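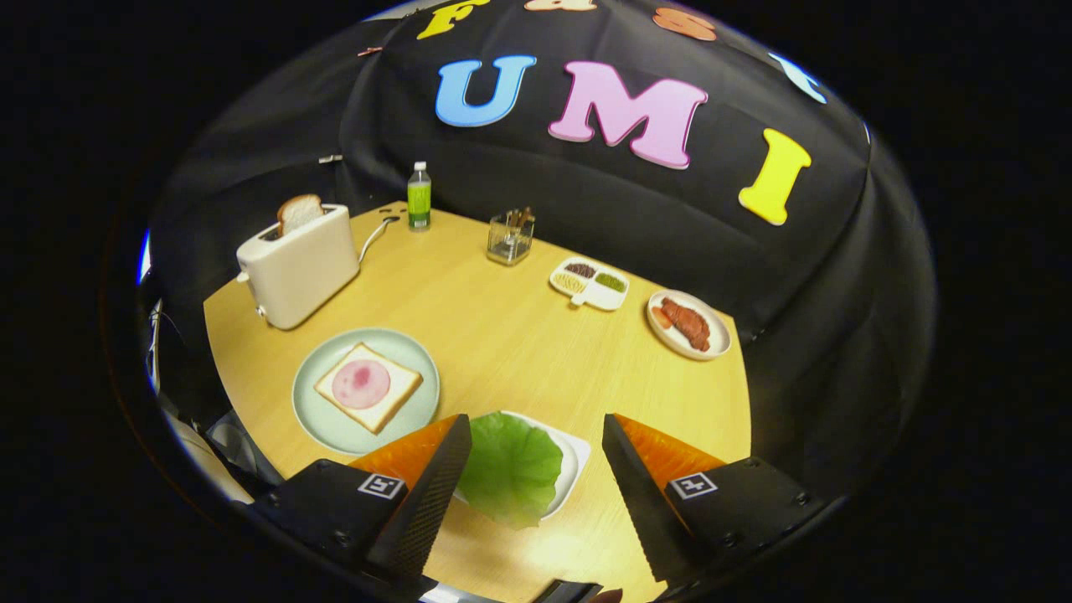 A green lettuce leaf on a white plate. Salad prices in Weltville are finally coming down.

Lettuce is back at the Weltville market, and I paid less for it

February 9, 2023

I never thought I'd write a news story about lettuce, but I also never thought I'd stand in line in the cold for one. If you've tried to make a salad in Weltville since Thanksgiving you know what I'm talking about. The bins at the supermarket on Route 8 were half bare for weeks, and what did show up was brown at the ribs and cost more than a decent loaf of bread. My sister paid $5 for a head of romaine in December and called me from the parking lot to complain about it!

Well, this week it started to turn around. Grirnside Farm, out past the reservoir, brought its first winter lettuce to the indoor market, 90 heads of it, and the whole lot was gone before I'd finished my coffee (I got one, because I know where to park). They were asking $2.75 a head. The farm says it'll be back every week through spring with more each time, and the supermarket has dropped its own price a bit too, though I wouldn't say the stuff looks much better yet.

Nestor Galang runs Grirnside, and he was in a very good mood when I caught him folding up his table. He put up two heated tunnels last August, mostly for spinach, and then switched one of them over when he saw what lettuce was doing in the stores. It was a gamble. Lettuce sulks in the short days and he lost a good part of his first sowing to a hard freeze just before Christmas, when the heater quit overnight and he slept right through the alarm.

"I went out there at six and it was like walking on potato chips," he told me. "So I sowed it again. What else was I going to do with the tunnel?"

The second sowing is what we're all eating now. It's a loose green type called Zanura, with a soft leaf and a bit of crunch toward the bottom, and Galang likes it because it puts up with cold nights and doesn't go bitter. I had mine with oil and salt and nothing else, standing at the counter, and then I had the rest of it with eggs. It tasted like something, which I can't say for the bag of iceberg I'd been nursing since New Year's.

The shortage has been rough on people who can't just skip the salad course. At Tsegaye, the lunch place on Mill Street, the house salad came off the menu in November and a cabbage slaw went on instead. Nestor Ambrosio does the cooking and the ordering there (yes, two Nestors, and yes, they get each other's phone calls), and he showed me his invoices, which he keeps in a shoebox under the register. One case of romaine that ran him $28 in the summer was up at $81 the week before Thanksgiving. He bought it once and then he stopped.

"People were nice about the slaw for maybe two weeks," Ambrosio said. "After that they started asking me when the slaw was leaving."

It's leaving, sort of. The salad goes back on this week at the old price, $8, made with Grirnside lettuce, and the slaw is staying on as a side because by now it has fans. I'm one of them. It has toasted sesame in it and far too much lime, and I told him if he takes it off completely I'll be in there with a sign.

As for why it all got so expensive, the wholesaler Ambrosio buys from blamed bad weather and plant disease out in the growing areas, right when the fall crop should have been shipping. We're at the far end of a long truck ride here, so when there isn't enough to go around we tend to find out early. The wholesaler's rep told me cases have been coming down since the middle of January and he expects something close to normal by the end of March. He also said he wouldn't bet his own money on it.

Galang isn't planning around the wholesale price either way. He's got some 4000 seedlings started on benches in the packing shed and he figures that'll carry him into May, when it gets too warm in the tunnels and everything bolts. His worry is the heating bill. January's came to $959, and that was with the second tunnel kept just above freezing. He thinks he'll come out a little ahead if February stays mild, and he's talking about a thicker inner cover for next winter. He'd also like his evenings back – he's been driving out after supper to check the heater by hand, alarm or no alarm.

A few practical things, because I know I'll get asked. The market is in the old feed store, same as every winter, doors at nine. Grirnside's table is at the back on the left, past the honey. There's a limit of two heads each for now, and Galang told me he's sticking to it even for his own cousins, who tried. Bring a bag, he doesn't have any. Cash is easier, although he'll take a card if you're patient with the reader.

If you get there and it's all gone, he had baby spinach and some nice small turnips left when I went by, and the turnip tops are good if you cook them down with garlic. And keep the lettuce dry once you've got it home. Ambrosio rolls his in a clean dish towel and puts the whole bundle in the crisper drawer, and he says he gets a week out of it that way. I tried it with what was left of mine – four days so far and it's still perky.

Tsegaye is open for lunch from eleven, and the salad comes with bread. I'm told the soup is split pea until the peas run out.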